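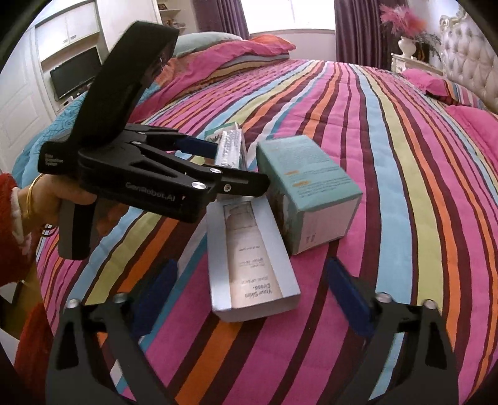

Sendham officers take their back pay claim to court

I'm Vilhjálmur Ravn, and I speak for the five Sendham police officers who filed suit against the town on Monday. We've waited long enough! Between us we're owed 3,093 hours of overtime, and the town's last letter offered to pay for 496 of them (no, I didn't drop a digit).

Our lawyers at Fetier Wyss asked for the duty rosters back in June and we still don't have the full set. We'd much sooner settle this over coffee, and that offer stands.
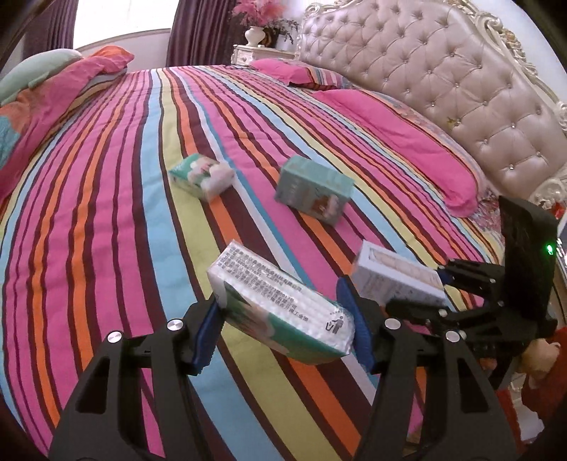
Striped bedding and a plastic-wrapped tissue pack

I'll take questions by phone until 8 p.m. Please ask for me by name at the Datel Street office.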